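Project report: why the bagging arm kept letting go

By the time May came round I'd been on the Puneo project for most of the year, and I honestly thought the hard part was behind me. My bit was the bagging task - the robot picks shopping off a table and puts it in a paper bag. Then the right hand started dropping things, and that's what most of this report is about!

The first drop was a drinks bottle, let go halfway between table and bag. I blamed the bottle (smooth, round, rolls everywhere) and carried on. Then it did the same with a packet of biscuits, and after that I couldn't really blame the shopping any more. 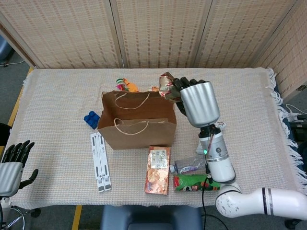
I spent far too long on the grip settings. The Hindeck software lets you set how hard the fingers close, and I pushed it up bit by bit until I was crushing snack packets, which made a right mess and didn't cure anything. The drops came just as often. What I should have done first was read the log, and when I finally did there were 3,090 lines of it. Buried in there were 6 short gaps where the hand had stopped talking to the controller. Each gap lasted 400 milliseconds, and every single one matched a drop I'd written in my notebook.

So the hand was losing its signal, and our code treated no signal as 'open'. I'd written that part myself back in the autumn, thinking open was the safe choice (it is if your finger's in there, less so if it's holding a full bottle over somebody's foot).
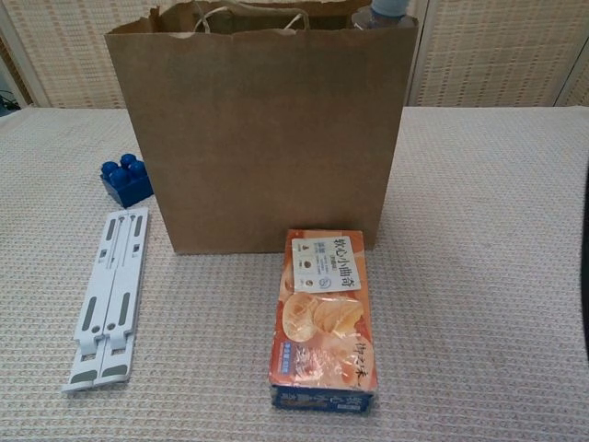

The cause was a worn plug on the hand's data lead. If I wiggled it with the arm parked I could make the fault happen whenever I liked, which was a huge relief after 2 weeks of guessing. We swapped the lead for a spare from the Lehtinen kit and I put a clip on it to take the strain.

I changed the code too. If the signal goes now, the arm stops where it is and the hand holds its last position until a person presses release. My supervisor wanted the release on a real button, so I wired one up next to the emergency stop.

I haven't had a drop since, but I've only run it with light things so far. The Ziro gripper tests are next, and I still need to check what happens when the power goes as well as the signal.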